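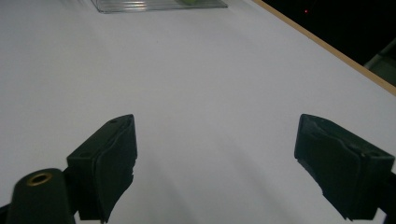 Section 4. Recording Examples with the Vuma Hand Grippers

Read this section before you record anything you plan to train on. The Vuma sales sheet says a new operator can produce usable examples on the first day. Some can. Most produce first-day examples that get thrown out in December when someone finally looks at them. Budget for that.

4.1 Before you start

1. Clear the work surface of everything that is not part of the task.

2. Look at both finger pads on each gripper. Light fraying at the border is normal wear. Replace a pad if it lifts away from the finger when you push it with your thumbnail.

3. Plug in both grippers and open Guto. Wait for two green status lines. Guto has been known to show green for a gripper that is sending old data, so close each gripper once and check that the number on the screen changes.

4. Type the task name. Use the same spelling every time. Guto treats "phone in tray" and "phone to tray" as two tasks and will not warn you.

CAUTION: Keep fingertips out of the jaws when you test them. The springs are stronger than they look.

4.2 Recording a two-handed example

1. Sit close enough to reach the far edge of the surface without leaning. If you lean, the head camera leans with you.

2. Let each cable fall over the near edge of the table. Do not wrap it around your wrist.

3. Start with both grippers open and still. Hold for a full second, then begin.

4. Work the object with the near hand. The other hand may wait, open, over the table. Waiting is a legitimate part of the example, and operators who fidget with the idle gripper teach the model to fidget.
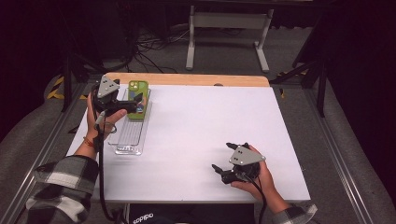

Figure 4-2. Left gripper at the tray, right gripper open and clear of the object.

5. Finish with both grippers open again, then press the pedal.

NOTE: The quick-start card tells you to move "naturally." We have not found this advice useful. Natural movement is fast and full of small corrections, and at the sensor's 30 readings a second the quick ones blur together. Move a little slower than you would at home.

4.3 How many examples you need

The Entili trainer suggests 50 examples per task. We would treat that figure with suspicion. Our own phone-and-tray set had 225 recordings. After review, 159 were kept. The trained model did fine with the tray where we usually put it and poorly when we turned the tray a quarter of the way around, a position we had hardly recorded at all.

So before you record more, record differently:

1. Move the tray after every few examples. Turn it as well.

2. Change how the phone sits. Lay it flat for a while, then lean it in the tray with its back toward you.
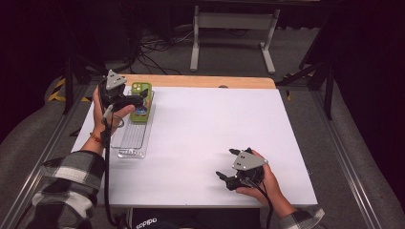

3. Swap which hand does the work, if your task allows it. A set made entirely by one hand will give you a model with one useful hand.

4. Write down what you changed. Guto has a notes field for each batch, and it is the only place this information will survive.

4.4 Reviewing

Esine scores every example from 0 to 1 and hides the low ones by default. Turn that setting off. The score mostly rewards smoothness, and a smooth example in which the gripper misses the object can still rank high. Watch the recordings yourself at double speed and delete any where:

- the gripper leaves the camera's view while holding the object
- a cable drags the object or the tray
- you stopped to talk to someone

CAUTION: Deleting in Esine is permanent. Export the batch first.

If more than a third of a batch has to go, stop and find out why before recording another. More examples of the same mistake will not average out, whatever the trainer's progress bar suggests.

Section last revised 25/08/2025. Go to Section 5 for export formats.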